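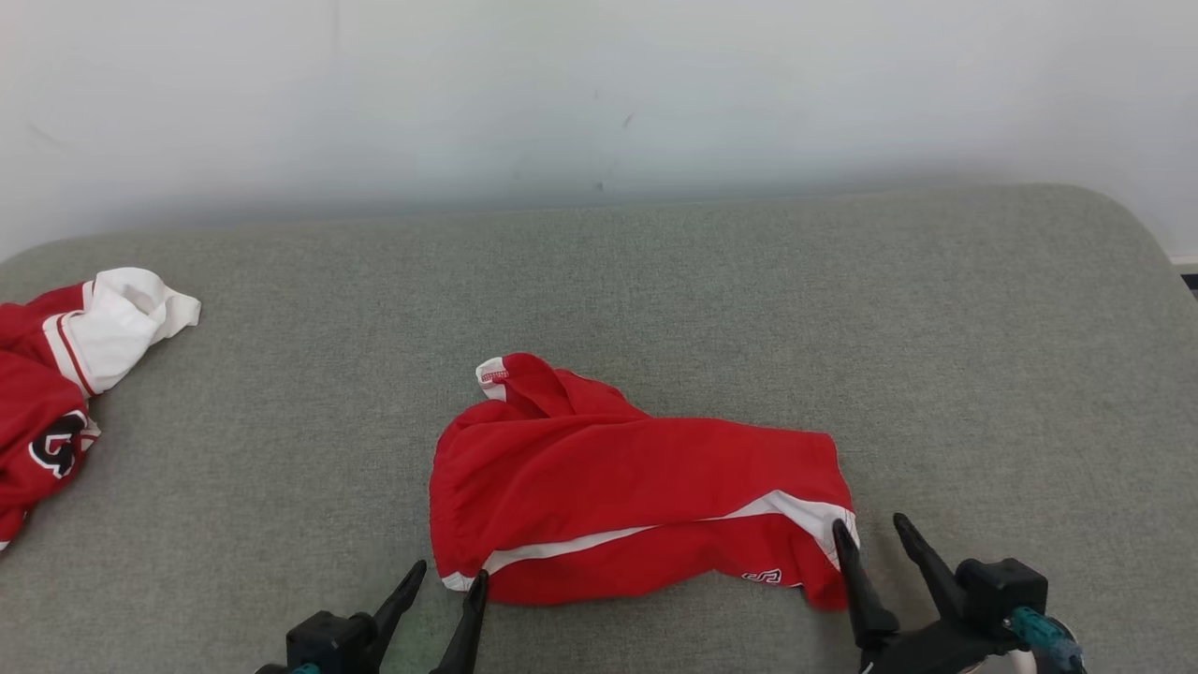

Two-arm garment handling, red shorts on a cushioned surface.

About Jokari

Jokari writes perception and planning software for two-arm manipulation of cloth. Our main product, Nutavel, estimates garment state from head camera images, proposes grasp points and plans both arms together at 100 Hz.

Amparo Barrios leads perception. Femi Edet leads planning and control, including the replay tool — every run can be stepped through offline against a new build. The regression set holds 285 recorded runs.

We work out of Usterberg. Integration requests go to Femi's group.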